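Vieira Refurbished Office Tower

Home > Desktops > Refurbished > Towers

$124.00
In stock, ships Thursday
Condition: used, cleaned and tested
Warranty: 90 days parts and labor
Returns: 30 days, you pay the shipping back

I've been selling these old towers out of my shop for a long while now and I still get a little excited when a good batch comes in! This one came out of an insurance office that was closing a floor, and whoever looked after their machines did a really nice job (clean fans, no sticky labels, all the side panels still there, you'd be surprised how often they aren't).

What do I use mine for? Pretty much everything boring. It sits under my desk at home, does the invoices, plays the radio, holds all the family photos and runs the backup every night while I'm asleep. My daughter does her homework on it. It's not a gaming machine and I'm not going to tell you it is, but for email, spreadsheets, video calls and a frankly silly number of browser tabs it's lovely.

I put a fresh 940 GB Brultel solid state drive in every one as the main drive, so it starts up fast, and you get a clean install with nothing extra on it. No trial antivirus, no shopping toolbar. If you'd like it shipped with no system at all, just write "blank" in the order notes and I'll leave it alone.

The part I like best is how easy it is to work inside. The drives ride in blue plastic carriers with a tab at the top, so adding a second one for storage is a nice little job for a Sunday afternoon. Shut down, unplug it, lay it on its side, take the panel off and have at it. Give yourself some light. I wear an old bike headlamp and I look ridiculous.
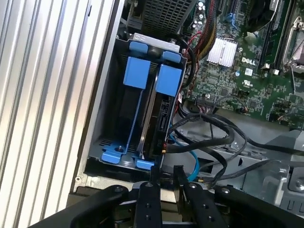 Gleice Araújo wrote in to say she'd had hers since March and had added a second drive for her choir recordings, but the computer didn't see it until she went back and pushed the data cable in properly. She also wished I'd mentioned that a spare cable isn't included. Fair point, Gleice, and I've added it to the list further down!

Noise: quiet. You'll hear the fan spin up for a second when you press the power button and then it settles. On a hot day with a long video call going it gets louder, about like a fridge in the next room. If yours is louder than that when it arrives, call me, I probably missed something.

Size: it's a full tower, so please measure your desk. I've had two come back this year from people who wanted it on a bookshelf.

What's in the box
Tower
Power cord
Cevora keyboard and mouse (wired, basic, they work)
A printed sheet with my phone number on it

Not in the box
Monitor
Speakers
Wi-Fi adapter (add one at checkout, or use a network cable)
Spare data cable for a second drive

Options
Extra memory, fitted: ask me, the price moves around
Second storage drive, fitted: ask me
Local pickup: free, ring the bell twice

I pack these myself in double boxes with foam corners. Keep the boxes until you're sure you're happy, it makes returns so much easier for both of us.

Questions? Use the contact form or call the shop before 5 p.m. and ask for Reinaldo.

You may also like
Hukesia 4-port USB hub
Cevora desk lamp, clamp-on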